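Sorting Play Food and Other Small Toys

Play food spreads faster than most toys, and one big toy box makes it hard to find again. A small open basket for each kind works better. Fruit goes in one, dishes in another, and neither needs a lid.

Choose a basket with openings in the sides. Crumbs fall through, and a child can see what is inside without tipping it out. Put the large pieces in first and stand them against the sides. Grapes and other bunches fill the gaps. Long pieces such as bananas go in last, laid across the top. 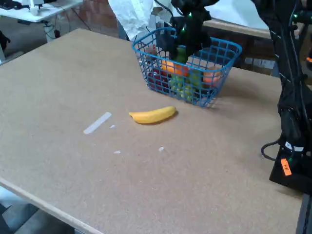

Washing plastic fruit

Fill the sink with warm water and a little dish soap. Wipe each piece with a soft cloth, rinse, and set it on a towel. Hollow pieces can hold water, so squeeze them and leave them out for 2 days before they go back in the basket.

Tape marks on the play table

Lift old tape slowly from one corner. Rub off what is left with a damp cloth and a drop of cooking oil, then wipe with soapy water. Test a hidden spot first on cork or bare wood.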